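Subject: Re: [rowing-club-list] Boat store racking and the state of the trolleys
Date: March

> Has anyone had a proper look at the trolleys lately? The one with the
> squeaky axle pulled hard to the left all the way down the slip and we
> nearly put the stern into the wall. I also think the top racks on the
> river side are too high for the juniors to reach safely. Is there money
> to do something before the season starts, or do we carry on as we are
> until autumn? Happy to give up a morning if it helps.

Thanks for raising this. I went through the store with a torch and a notepad and have put my notes below, numbered so people can reply to one point at a time. Please trim your quotes when you do. The last thread got very long.

1. Trolleys

The one that pulls left has a bent axle. The wheel itself is fine. Rolisport can supply a replacement axle on its own, and it goes on with two spanners. I have ordered one. Until it is fitted there is a strip of red tape round the handle, and that means leave it alone, even if you are only going as far as the gate.

The other trolleys need their tyres pumping up. The pump is back on its hook by the door. It had been in the kitchen.

2. Racking on the river side

I agree the top arms are too high. They were set when we kept the old wide training boats underneath, and those went to Basturberg two seasons ago. The uprights are drilled all the way down, so the arms can be dropped without buying anything. It does mean emptying that whole side first, and the boats will have to sit on trestles on the grass while we do it. We need a dry morning with not much wind.

If the arms come down, the double and the two older singles should swap sides. The double is heavy and it makes no sense to have it furthest from the doors.

3. Money

There is 3000 in the equipment fund. The axle and a set of new rack pads come to 100, so there is no problem doing this now. I would sooner keep the rest for blades. The juniors have been rowing with a mismatched set for long enough, and the price from Desjardins only holds until the end of the month. I will send that quote round separately.

4. Rack pads

The foam on the lower arms has gone hard and is crumbling at the ends. I found grit pressed into it in several places, and that will go straight through the finish on a hull. I have asked Sarance for closed-cell foam cut to length. We need 6 pieces for the river side. The other side can wait.

When the pads arrive, please do not stick them down with the brown parcel tape. It leaves glue on everything. There are proper straps in the drawer under the first aid box.

5. Plastic fittings

Worth checking any moulded parts on your own boat while it is off the rack. Run a fingertip round the inside corners, as that is where dirt collects and where a crack is easiest to miss. A thin line on a flat face is usually only a scratch, but one that runs into a corner needs watching. Wash the part with warm water and a little washing-up liquid – no solvents – and let it dry before you decide.

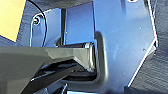 6. Key and lights

The padlock on the big doors is stiff again. It wants graphite, not oil. Someone oiled it last winter and it has been collecting dust ever since.

The light at the far end flickers for a minute and then settles. I have changed the tube once already, so it is probably the fitting. Take a torch if you are putting a boat away after 6 pm.

As for a date, I suggest we wait until the foam is here and then pick the first dry morning. We need enough people to lift the double without rushing. Reply on the list if you can come, and say whether you can bring trestles. Ours are all right, but there are not enough of them for a full side.

Gloves would be useful too. The rack arms have some sharp edges where the paint has lifted.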